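Prerach sets out rules for hand-held gripper work

The Prerach training group has published a code of practice for people who use hand-held grippers to record everyday tasks for robots to learn from.

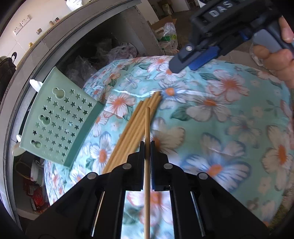 The code runs to eight pages and applies from March to every site where the group's operators work, including private homes. It covers how a task is set up, how long a person may hold the tools and what has to be written down afterwards.

Thin and pointed items get a section of their own. Operators must check sticks and skewers for splits before a session, and must keep their free fingers clear of the closing parts. Where two grippers are used together, the tips may not be pointed at another person, and both tools have to be put down before anyone reaches in by hand.

Tibor Dudás, who led the drafting, said the group had gone through 407 session reports before settling on the wording. Most of the problems in them were small ones, such as sore wrists, dropped items and screws working loose.

"A lot of it was already being done at the better sites," he said. "We wanted it to be the same everywhere, and we wanted new starters to be able to read it in one sitting."

Screws and moving parts must now be checked at the start of each shift. A gripper that sticks or closes unevenly is to be labelled and taken out of use until it has been repaired. Operators have to take a break after two hours at most, and supervisors may not offer extra pay for skipping it.

The code also deals with work in the home. Residents must agree in writing to the rooms being used, and letters, screens and family photographs should be covered or moved first. If a person who has not agreed comes into view, the recording has to be stopped and that part deleted.

Ya-wen Siu, who trains operators at Drurkis, welcomed the home rules but said the section on record keeping was too long. Her team already fills in a form after each session and will now have a second one to complete.

"I'd like to see the two forms put together," she said. "People are tired at the end of a shift and that is when boxes get left blank."

Dudás said a shorter form was being tested at the Damen site. Comments on the code can be sent to the group until the end of March.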